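Evening all. I promised an update on the CPU-swapping arm back in February and then went very quiet, so get the kettle on, it's a long one.

For anyone new: a few of us at the Brullitport workshop are teaching a robot arm to take a processor out of a holder and put it into a socket. Szu-yu Pan started it, I joined to help with the wiring and somehow ended up doing the fixture plate as well.

The plate has eaten most of my evenings. I've got a grey holder on it for the processor, with chamfered corners, and a little clip block for the green strip along the top. Nine versions of that holder! Nine! Yu-ting Poon has kept every single one in a biscuit tin.

Then there's the board end, which is a different sort of headache -- four memory slots close by, capacitors standing up next to the socket, and a retention lever down one side that I'm forever worrying about.
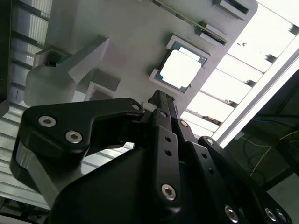
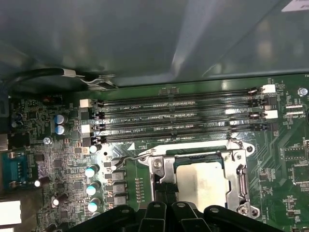
Feltik Robot Build Group, Brullitport Workshop

What I've learned about fingers is that pointed tips are lovely for getting in near the edge of a chip and rotten for forgiving my mistakes. Chia-jung Tai wants to try softer pads next. I'm willing, but I'd like to get the approach angle settled first.

We've set ourselves 200 practice runs before we touch the finger design again. Shu-fen Sin is keeping the log and has been very patient with my handwriting.

If you've done anything like this at home I would dearly love to hear how you handled the lever. Replies are open, and we're in on Friday evening if you fancy coming by for a look.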